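Breakfast Station Layout: Placement of a Two-Slot Toaster on a Small Worktop
Project report, second term
Tsion Zeleke and Darcy Carrier

1. Purpose
The project studied how a two-slot toaster should be placed on a shared worktop so that bread can be loaded from above without moving other items. The work continues the Godberg layout study, which covered kettles and left toasters out.

2. Worktop and equipment
The surface is a light wooden tabletop with a pale wall panel on the left and a white one on the right. The toaster is black with two long parallel slots. Sliced bread was bought from Dewulf in Stistthorpe. Thick slices were used because thin ones bent during loading in the first trials.

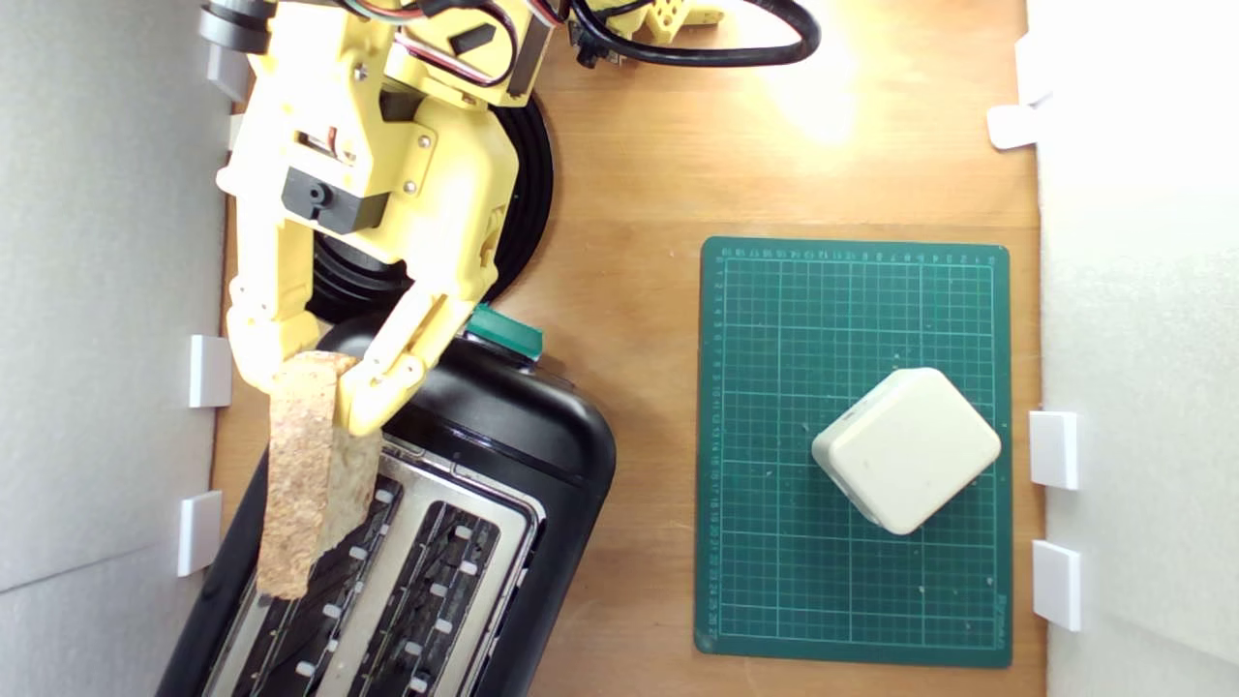

3. Method
The toaster was set diagonally at the lower left of the table. Slices were held by the upper end and lowered into the left slot. A load was rejected if the slice touched the top plate and had to be lifted again. We ran 42 loads with the toaster square to the table edge and 42 with it set diagonally. Heating was not part of the test.

The round black item behind the toaster stayed in place for both sets. The cutting mat was kept on the right as a landing area.

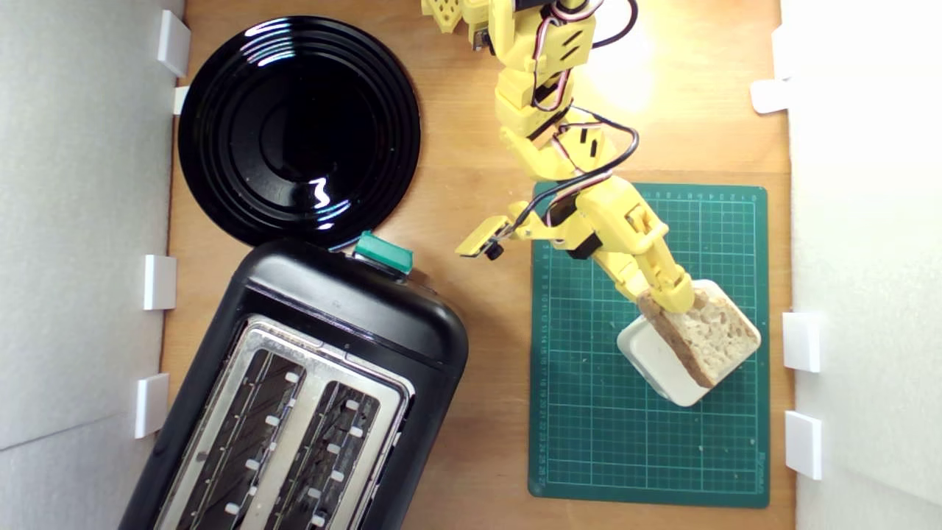 Figure 2. Worktop from above, toaster at lower left.

4. Results
Square placement gave 23 rejected loads. Diagonal placement gave nine. Most rejections came from the lower corner of the slice catching the edge of the slot. Once that corner was between the metal walls, the rest of the slice followed with little correction – this held for both placements.

Crumbs were a secondary problem. They are hard to see on the wood and easy to see on the dark green mat, so the mat was used to judge when the table needed wiping. 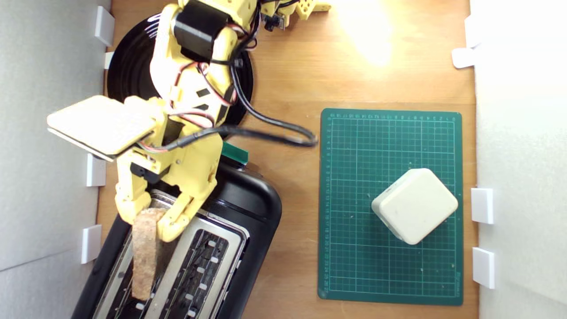

Vondow College – Department of Applied Design, Worktop Group

5. Discussion
The diagonal placement is recommended for this table. It uses more depth than the square placement and leaves less free surface near the front. The right slot was not tested. A follow-up should repeat the loads there and compare a second bread thickness.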